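Section 4. Preparing the table and the work area

Read this section before you switch on the Pliltance cell for the first time in a shift. The rules are the same for one arm and for two arms. The person who prepares the table signs the sheet, and the person who operates must read it.

4.1 Placing the objects

1. Press the stop button and wait until the status line shows HOLD.
2. Put the objects on the table by hand. Toy food, trays and small blocks may touch each other, but keep a free place where the fingers can come down.
3. Move the gripper at slow speed (60 mm per second or less) to the first object.
4. Look at the wrist view before you close the fingers. Both fingers must be visible.
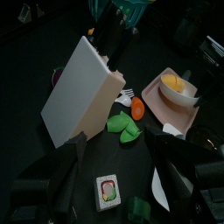

Reading time for this section: 2 minutes

Note: A tall object can hide a smaller one behind it. In the wrist view above, only the rounded end and a thin green edge of the toy eggplant show beside the large block. If you are not sure what is behind an object, check also with the head view.

5. Choose the object in the Iltimow panel and confirm the grip force. For soft toys use profile 41. Do not write your own value.
6. Close the fingers, lift a little, and stop. Continue only if the other objects stay in their place.

CAUTION: Never put your hand between the fingers, also when the arm is in HOLD. Hold mode is not the same as power off.

4.2 Two arms on one table

1. Give each arm its own side. The middle of the table is a shared zone, and only one arm may enter it at a time.
2. Let one arm finish its grip before the other arm starts to cross.
3. Cloth needs more care than hard objects. When the fingers press on cloth, lower the speed again and do not pull toward the other arm.
4. Keep the front part of the table free as much as possible, so that an object can be put down there in case of error.

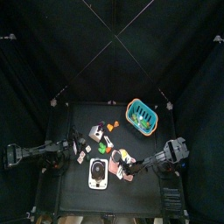
Kazue Nishimura asks that the shared zone be marked with tape on every table, as in her opinion a rule which exists only in the software is forgotten by the second week. The tape is not required by this guide, but it is permitted.

Note: The zone borders are saved with the table layout. If you change the layout, load the zones again from the Baltine menu and restart the cell.

4.3 Error codes for this section

1,775: An arm asked for the shared zone while it was occupied. Wait, then confirm.
2,602: Grip force outside of the profile. Open the fingers and repeat from step 4.1.5.

If the same code comes three times in one shift, switch off the power and write it in the log.

Revision 1/9/20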